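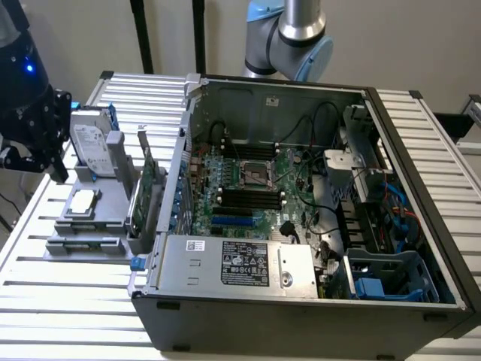
Ticket 1363, Zullel teleop cell, reopened. Operator reports that the left arm lags the hand controller when teaching the drive pickup, then catches up all at once, like a dog on a long leash. 16 demos recorded, 3 worth keeping. For anyone reproducing this: tower on its side with the panel off, CPU socket empty, hard disk upright in the gray printed tray with its blue caddy on top, left gripper hovering just over it. The lag shows up on the descent from there. The right arm behaves, as it likes to remind us.

Tried: restarted the Clustico bridge. No change.
Tried: swapped controllers left for right. Lag stayed with the arm.
Tried: motion smoothing from 2 to 0. Lag gone, operator's coffee intake now visible in every trajectory.

Smoothing set to 1 for now. Arex to confirm whether the left arm is being filtered twice. Please don't train on the other 13.

Status: waiting on vendor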